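Onness Accessory Sorting Collection: Data Card

Summary

The Onness collection documents the sorting and boxing of small personal accessories on household surfaces. It covers necklaces, bead strings, wristwatches, bracelets, rings, hair clips and similar items as they are gathered, separated and placed into simple open containers. The collection was prepared by the Dosum group and is maintained jointly with Plonach, which hosts the files and handles access requests.

The current release contains 476 recorded sorting sessions. Sessions vary in length. The shortest involve a single item and a single container; the longest cover the clearing of a full dressing table.

Purpose

The collection was assembled to support the study of how small, flexible and easily tangled objects are stored at home. Existing collections in this area concentrate on rigid goods such as cups, cans and boxed groceries. Jewelry and accessories behave differently. A bead string has no fixed outline, a watch may rest on its side or flat on its back, and a thin chain can disappear into the weave of the cloth beneath it.

Appropriate uses include object recognition, the description of household storage, and research into the order in which items are put away. The collection is not suitable for the valuation or authentication of jewelry. Material names in the labels record appearance only. An item labeled "pearl-like" has not been tested, and the label should not be read as a statement about what the item is made of.

Contents

Items are grouped under 13 category labels. The most frequent is bead string, followed by wristwatch. Each category has a short written definition in the file categories.txt, together with notes on borderline cases. A bracelet made of beads, for instance, is labeled as a bead string when it is open and as a bracelet when it is closed.

Containers fall into 3 types: shallow cardboard boxes, fabric pouches and divided trays. The cardboard boxes were cut down by hand from ordinary packaging, and no effort was made to give them clean edges or matching sizes. Tape was left in place wherever it had been used. Users working on surface appearance should expect clear tape to produce bright reflections, especially where it runs across the floor of a box beneath the items.

Surfaces include bare tabletops, bedspreads and striped or plain cloths. The surface is recorded for each session in the field "ground."
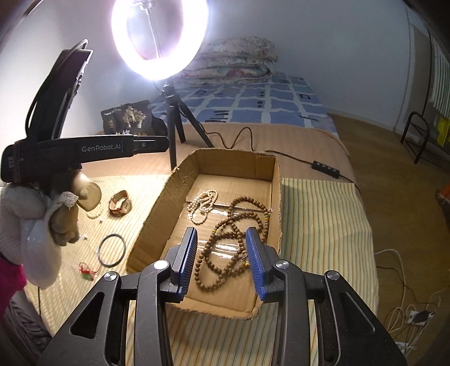
Strings of beads account for most of the difficult labeling decisions. Where two strings share a box, as when a small cream-white strand lies apart from longer strings of brown wooden beads, each group is labeled separately. Where loops overlap and it cannot be established how many strings are present, the label is applied to the group as a whole and the field "count_known" is set to "no." Accent beads in a different color, such as yellow or green, are treated as part of the string that carries them. Pendants and ornaments receive their own label only when the point of attachment is clear.

Accessories lying outside the container are labeled in the same manner as those inside it. A watch resting on the cloth beside a box is therefore included, with the field "placement" set to "outside." The posture of a watch is recorded as flat, on its side, or uncertain. Strap color is recorded in common words, and reddish-brown is an accepted value.

Session Structure

Each session is stored in its own folder and consists of the recorded material, a label file and a short text note. The note states the surface, the container type and the categories of item present. It also states whether the session concerned filling a container, emptying one, or rearranging its contents. Notes were written in English by the persons who arranged the items and were lightly edited for spelling.

Items were drawn from a shared pool of 185 accessories kept at the Abdella site. Individual pieces recur across sessions, sometimes on different surfaces and in different containers. Users preparing separate training and test portions are advised to divide the collection by item set, using the field "set_id," so that the same necklace does not appear in both portions.

Labeling and Review

Labels were applied by one reader and checked by a second. Disagreements were resolved by reference to the written definitions, and the definitions were revised where they proved unclear. The revision made in July changed the treatment of partly closed bracelets, and all earlier labels were brought into line with it.

Known Limitations

The pool of accessories reflects what was available to the preparing group and should not be taken as representative of jewelry in general use. Beads are heavily represented, and fine metal chains are comparatively rare. Earrings were removed from the pool at an early stage because single pieces were repeatedly lost between sessions.

Many strings are partly hidden by other strings or by the sides of the container. Bead totals are not provided for any item. Reflections from tape, watch glass and polished beads may hide color in places, and color labels should be used with caution in those sessions.

Striped cloths have been found to affect the outlines drawn around thin items. Outlines marked "approximate" should be excluded from work that depends on exact boundaries.

Access and Conditions

The collection is available to academic and nonprofit users on written request to Plonach. Requests should state the intended use and the name of the responsible institution. Redistribution of the full collection is not permitted. Short excerpts may be reproduced in publications, provided that the collection is named and the release number is given.

Corrections to labels may be submitted through the same channel. Submissions should include the session folder name, the field concerned and the proposed value. Accepted corrections are listed in changes.txt and take effect with the next release.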